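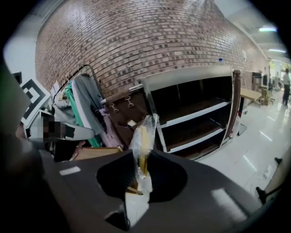
Something yellow in a clear bag.

Participants wanted: does a shared food cupboard change what you eat?

We need 62 adults in Skimville and Clumalard for a study of shared food cupboards. You've read the cheerful claims: put a cupboard on the corner, neighbours swap tins and fruit, everyone wastes less and eats better. Maybe. We went through 17 reports on cupboards like these and most of them measured how pleased the organisers were. Very few asked anybody what they had for tea.

The Horden Household Study would like to find out properly, and we won't be upset if the answer is "no difference".

Who can take part
You must be 18 or over, do at least half the cooking or shopping at your place, and live within walking distance of the Hutchins Street or Clumalard Hall cupboard. You don't have to use the cupboard. We'd be glad of people who think the whole thing is a bit of a wank, as they're badly under-represented in this kind of research. If you help run a cupboard, sorry, you can't enrol.

What you'd do
Keep a plain food diary for four weeks, starting in February. Weigh your kitchen scraps twice a week (scales supplied, and you keep them). Two interviews, an hour each, at your home or at our Skimville office. There is no app. We tried one in the pilot and half the entries were blank.
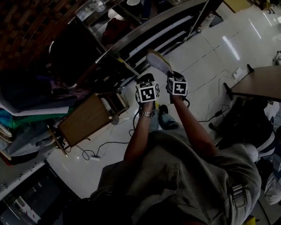

Jeans, a wristwatch and a white tiled floor.

What you get
$162 in total, paid by bank transfer: half after the first interview, half after the second. If you pull out midway you keep what you've been paid. We can't offer nutrition advice, and please be wary of anyone who offers it on our behalf.

What we do with it
Your diary is stored under a number. Results will be published whichever way they fall, including a table of everything we said we'd measure beforehand. The cupboard organisers don't see anything early.

How to apply
Ring the Skimville office on extension 1659 or pick up a form at the Hutchins Street library desk. Applications close 23 Nov 2024. Renters, shift workers and share houses especially welcome.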